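**FOR RELEASE 1/23/23**

# Cloltstead moves mixed-item sorting at its returns center to two-armed robot cells

**Plolluria site completes the first stage of a program covering tote sorting, packing supplies and small-item returns**

Cloltstead, which handles returned goods for toy, craft and grocery sellers, has placed its first two-armed sorting cells into daily use at its Plolluria returns center. The cells take over part of the bench work in which mixed small items are moved between baskets by hand. The control software, named Zacharias, was developed by Flunex under a contract signed last year.

The Plolluria center receives returns in mixed condition and without a fixed order. A single parcel can hold a soft item, a rigid item and leftover packing material. Until December, all of this was sorted by staff standing at benches, with each person picking, turning and placing items for most of a shift. The company recorded wrist and shoulder strain as the most frequent complaint from that area.

"The repeated reach was the problem we set out to reduce," said Olga Aguirre, operations manager at Plolluria. "We looked at conveyors first. They work well for boxes of one size. Our goods are not like that, and most of the handling happens over a flat bench."

Each cell consists of two arms mounted at the back edge of a table, a parallel gripper on each arm, and a covered work surface. Baskets are set down by an operator and need no fixture. 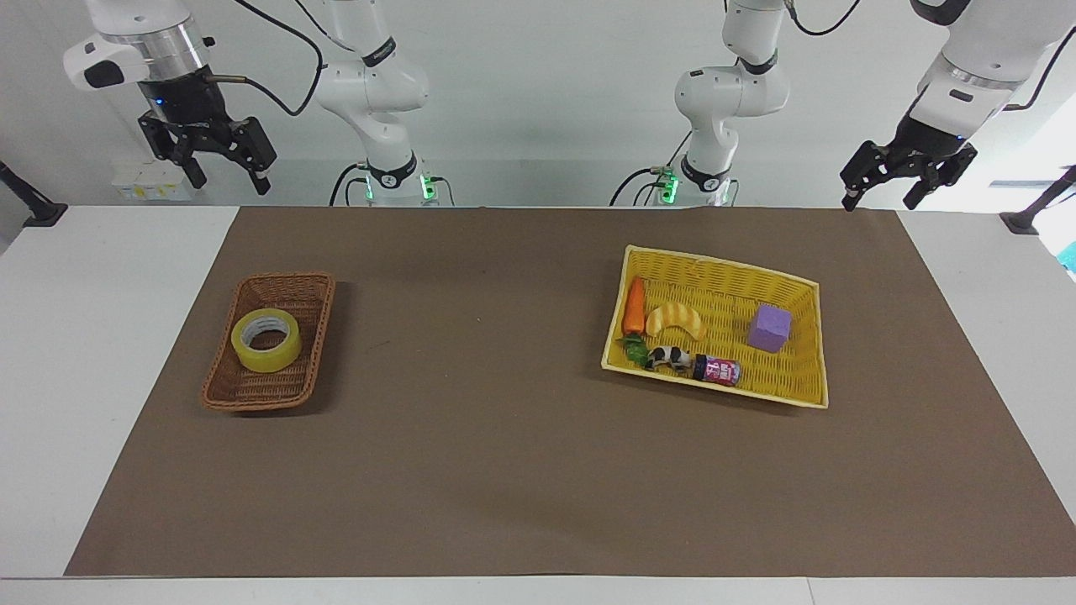

Item sets for the commissioning tests were put together by the bench staff, who chose goods that differ in shape, size and surface. Flunex had proposed a standard set of blocks, and the staff asked for something closer to what they handle. A toy carrot, a banana, a small can and a foam cube in one yellow basket call for quite different finger openings, and the can may roll when it is touched at one end. The roll of clear packing tape in the smaller wicker basket is a separate case, as it can be gripped across the outside or by the ring wall with one finger in the center hole. Both grips are included in the Zacharias task library, and the operator can set a preference for either one.

Acceptance testing ran to 3355 recorded picks. Results were reviewed by Cloltstead and Flunex together, and each failed pick was assigned to one of four causes: wrong grip point, slip during lift, contact with a neighboring item, or placement outside the target basket. Contact with a neighboring item was the most common cause. Flunex responded by changing the pick order, so that items lying apart from the rest are taken first and the crowded part of the basket is left until there is more room for the fingers.

"Pick order was a software change and took a short time to put in," said Gordon Li, lead engineer at Flunex. "Placement took longer. A basket that has been set down at an angle has to be found again at the start of every cycle, and we did not want to ask people to line baskets up against a mark."

**Changes to job roles**

No positions were removed at Plolluria as part of this stage. Bench sorters were offered training as cell operators, and 10 have completed the course. The course takes 50 hours, half of it at the cell, and covers start-up and stop procedures, basket changes, clearing of dropped items, gripper finger inspection and the entry of new items in the task library. Operators who finish move up one pay grade.

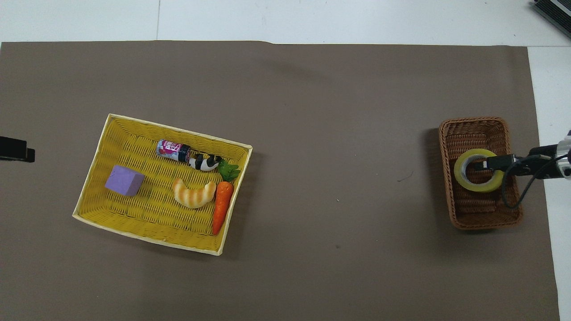 An operator is responsible for two cells. The work consists of supplying baskets, checking finished ones, handling items the system has declined and writing short fault notes. Declined items are those for which Zacharias finds no grip above the set confidence limit. They stay in the basket and are sorted by hand at a bench next to the cells. Staff rotate between the cells and this bench during the shift.

Sheldon Friesen worked as a bench sorter for six years before taking the course. "My arms are less tired at the end of the day," he said. "There is more looking at a screen, and I had to get used to that. Writing the fault notes was slow at first — they have now given us a short form for it, and that helped."

Some points raised by staff remain open. Operators have asked for a lower basket shelf, a softer stop tone and a second monitor so that both cells can be followed from one position. The shelf has been ordered. The other two requests will be dealt with during the next maintenance period. Staff also reported that scraps collected on the table covering and were hard to see in low light. A surface check has been added to the basket change routine, and the covering is replaced when it shows creases that could lift an edge.

**Technical notes**

- Arms per cell: two, each with a parallel gripper
- Work surface: flat table with matte covering
- Basket position: free within the work area, any angle
- Item classes in the task library at handover: roughly 200
- New item entry: by the operator, at the cell
- Declined items: left in the basket for manual sorting

**Next stage**

The second stage will add packing supplies, including tape, labels and void fill, as a regular task. Mackenzie Fehr, who heads training at Cloltstead, will open a further course for night shift staff before those cells are installed. Edeltraud Gerlach of Flunex will remain on site at Plolluria through the second stage as support engineer.

Press questions and requests for site visits should be sent to the Cloltstead press office, Plolluria returns center.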